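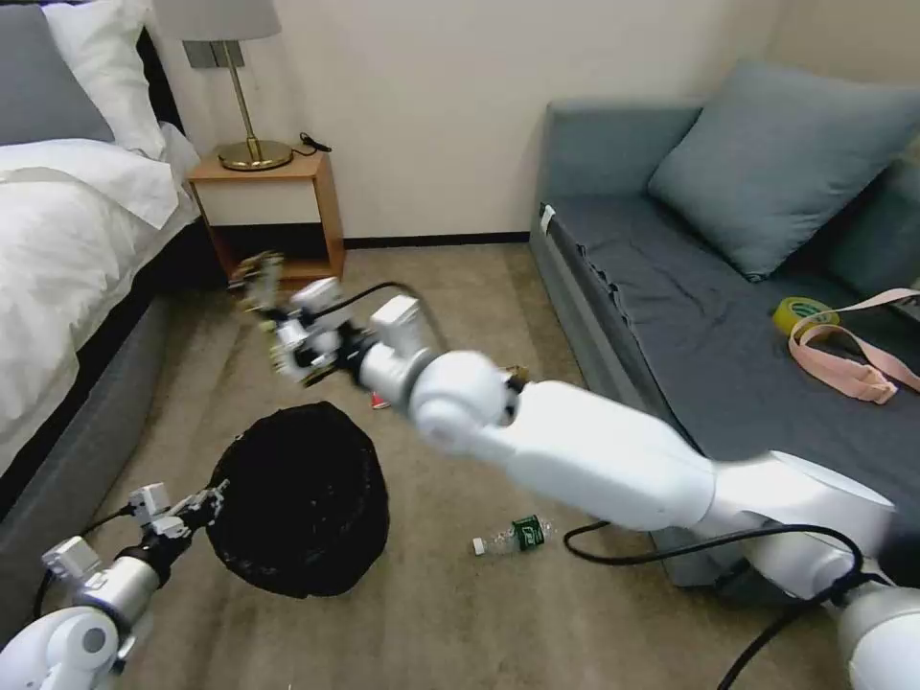
I bought the Sorton wastebasket in September for the bedroom, after two years of using a cardboard box and then a plastic pail with a cracked side. I wanted something round, small enough to stand on the floor between the bed and the sofa, and dark enough that I would stop noticing it. I use it with a black plastic liner, and against our light carpet the black on black looks plain and tidy. It gets mostly tissues, receipts, clothing tags and the odd drink bottle. A small clear water bottle like the one lying on the carpet goes in with no need to crush it first.

The price was 12 dollars. It came in a thin sleeve with no instructions, and it doesn't need any.

## Size

The Sorton is sold in two sizes and I have the smaller one. In a room for two people it lasts us most of a week. If you throw away a lot of packaging in the bedroom, get the bigger one. My sister-in-law, Maysoun Saliba, has that in her home office and says it takes a full day of shredded paper, but it also takes up more floor than she expected.

## Liners

I tried two kinds. The Ferreira liners come on a roll of 200 and are the ones I kept. They fold over the rim with enough left to hold, and the liner stays put when something heavier drops in. They are thin, though. A coat hanger went straight through one.

The Nollus liners (160 to a box) are thicker and cost a little more. They are also cut shorter, so the edge creeps down the inside after a day or two and you end up fishing it out. I used up a third of the box and moved the rest to the bathroom, where the can is narrower and they fit better.

There is no ring or clip to hold the bag. At this price I didn't expect one, but a lot of the complaints on the store page are about that, so it's worth knowing before you order.

## Stability

This is the weak point. The wastebasket is light, and with an empty liner in it you can tip it with your foot on the way to bed. Once there is a little weight in the bottom it stands fine. On carpet it also tends to settle slightly off level wherever the pile is worn down. Ours is mottled and has seen better days, and I have given up trying to find a flat spot. On a hard floor at Maysoun's it stood straight, but it slid.

I put a flat stone under the liner for a while. That worked, but the stone had to come out every time I washed the thing, and I stopped bothering.

## Cleaning

Easy. I rinse it in the tub with dish soap every other week and dry it with an old towel. Dust shows on the black, mostly near the rim, and wipes off with a damp cloth. It hasn't picked up any smell, but we don't put food in it.

## Compared with the Kastov

Before this I looked at the Kastov step can, which Ruba Yammine has next to her bed. It has a lid and a pedal and it feels much more solid. It also costs about three times as much, and the pedal makes a click that would wake me. For a kitchen I'd take the Kastov. Next to a bed I prefer an open top – I can drop something in without getting up, and most of the time it goes in.

The open top does mean you see the trash. With guests coming I tie up the bag and put in a new one.

## Rating

Four out of five. It loses one for tipping when empty. I'd buy the same size again, with the Ferreira liners.

**Update:** someone asked whether it fits under a nightstand. Ours has an open lower shelf, so no, and I keep the wastebasket out on the carpet. Measure first if yours is open to the floor.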